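Review: the Trondine kneeboard, after a spring of cross-countries

By Intan Liew

I've been through a lot of kneeboards. My first came bundled with my student pilot kit and was basically a clipboard with an elastic strap, and I flew my whole private certificate with it sliding down toward my ankle every time I reached for the trim wheel. So when a friend at the Forard flying club let me borrow her Trondine for a Saturday, I didn't expect to go home and order one that night. But I did, and I've now had it on my leg for 27 hours of flying, mostly in the club's older Cessna 172, and I love it!

The board itself first. It's a tri-fold, with a hard center panel and two soft wings that open out over your thighs. The center is curved on the underside, and that curve is the best thing about it. It sits down on the leg and stays there. I flew the bumpy leg from Niazi up to Dremholm in March with a gusty crosswind the whole way, and I never once had to pull it back into place (my old one would have been on the floor by the first turning point). The strap is wide, with a buckle you can work in thin gloves, and it has enough length to go over winter pants.

The left wing has a clear sleeve that takes a folded sectional or a page of airport diagrams. I keep the diagram for wherever I'm landing on top and the alternate behind it. The right wing has a mesh pocket and loops for pens. There are 3 loops, and one is tight enough that a skinny pencil stays put. The others are really made for fat pens, so I wrapped a bit of tape around my spare pencil and that sorted it out.

On the center panel you get a spring clip at the top, and it's a good strong one. It holds a half-size nav log, a frequency list and a scratch pad all together without anything creeping out. The clip sits low enough that it clears the yoke, even with my seat all the way forward. I'm short, I fly with a cushion, and yoke clearance has ruled out at least two other boards for me, so this was a big deal! If you fly something with a stick you'll want to try it first, with the wings both open and folded, and check you still have full aileron on each side.

Printed on the panel under the clip there's a small reference card: light gun signals, the transponder codes, a wind correction table and the order for a position report. I thought I would never look at it. Then I used the wind table on my second flight, for a quick sanity check on a heading that felt wrong, and it turned out I'd written the variation down with the wrong sign. Now I check it on the ground every time.

A few gripes. The stitching on the mesh pocket has started to fuzz at one corner, nothing serious yet. The clear sleeve throws a lot of glare with the sun high and behind you, and I've ended up tilting my knee like a flamingo to read a runway number. A matte sleeve would fix that. And it doesn't fold quite flat with a full-size chart inside, so it hogs the space in my flight bag that used to be for snacks.

I should say something about tablets. I fly with one, on a mount, and I still write a paper log for every leg. The Trondine is made for paper people. You can slide a small tablet under the clip, but the spring presses right on the screen and I didn't like it at all.

I paid 75 dollars, with shipping on top. You can get a plain board for much less, and if you only fly local patterns then a plain one will do you fine. For longer trips, with several frequency changes and a diversion to work out on your lap, I think it's money really well spent. My instructor tried it on our last dual flight and held on to it for the whole trip home, and I had to ask for it back on the ramp.

I've got a four-leg trip planned for early summer with two new-to-me airports in it, and I already have the logs filled out and clipped in, winds left blank. 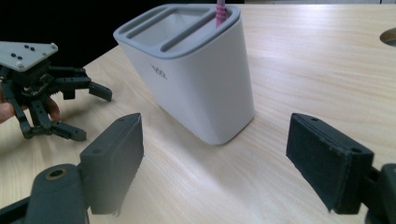 Can you use the Trondine on your left leg as well as your right?
Either leg works. The strap comes off and threads through from the other side, and the wings are the same size, so left-handed pilots can wear it on the left leg and lose nothing except that the pen loops end up on the inside of the knee.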